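Labels on bottled water -- do you peel them before recycling?

Started by henberg_lane, 6th February

henberg_lane
Our block has had new rules posted by the bins. Clear bottles are supposed to go in with the label off and the cap on. The old rule was labels on, caps off, and before that I don't think there was one. Does anyone peel them, and is there a quick way? I do the recycling for our office as well as the flat, so it adds up.

ostap_k
Depends on the label. If it's a sleeve with a perforation, pull the tab and it's done. If it's a wrap-around with a line of glue you want a blade under the overlap. I wouldn't bother with warm water, it makes the glue go stringy.

Lerato M
We never peel. Our council says leave them on, they get taken off at the plant. Check what yours says before you spend your evenings on it.

henberg_lane
It's the management company's notice, not the council's. They say a load was turned away in October. No idea if that's right.

Lerato M
Then I'd ask them to show you the letter. Management companies put up all sorts.

elba_medina
I peel, but I keep some of the labels first. I've been collecting water labels for years, mostly ones friends bring back from trips, and the picture ones are worth a look before they go in the bin. A lot of brands are just a logo and a blue swoosh. The ones I like tell you where the water is from, or at least where they'd like you to think it's from.

The Chinese ones are often good for this. I've got one with a proper landscape photo on the wrapper, a lake with wooded islands and hills behind, and the characters under it say the water comes from Wanlü Lake. There's a deep red panel lower down and a dark green stripe along the top edge of the label.

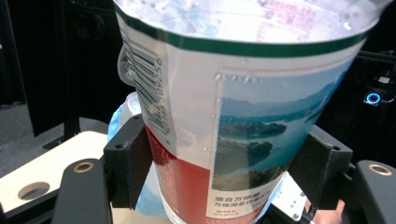

For keeping them I cut down next to the barcode with nail scissors, so the join ends up at the side and the photo stays whole. Then flat under a heavy book for 2 days. If you leave it longer it doesn't get any flatter. They go in Pomico sleeves, the postcard size, and anything taller gets folded at the bottom. Don't use sticky tape, it goes yellow.

ostap_k
Cutting next to a full bottle with nail scissors sounds like a good way to get a wet lap. Empty it first.

elba_medina
Obviously empty it first.

sadao_k
A full one is easier to cut, I'd say. The label sits tight and doesn't wrinkle. When it's empty the side caves in and the scissors wander. I slit with a Testa letter opener, blunt tip, and haven't gone through yet.

ostap_k
Yet.

Gisela Daza
Back to the bins -- I do ours at work, 40 bottles after a training day. Peeling all of them is not happening. I squash them, caps on, labels on, and the collectors have never said a word. Fastby do our collection if that helps anyone.

henberg_lane
Different firm here but thanks. I'll email the management company and ask where the rule comes from. Until then I'll do the ones with a tab and leave the glued ones.

Lerato M
Sensible. And a jug and a filter would save you the lot.

henberg_lane
Tried that at the office. People left it empty.

elba_medina
If you get any with pictures on, I'd take them off your hands. I'll pay the stamp.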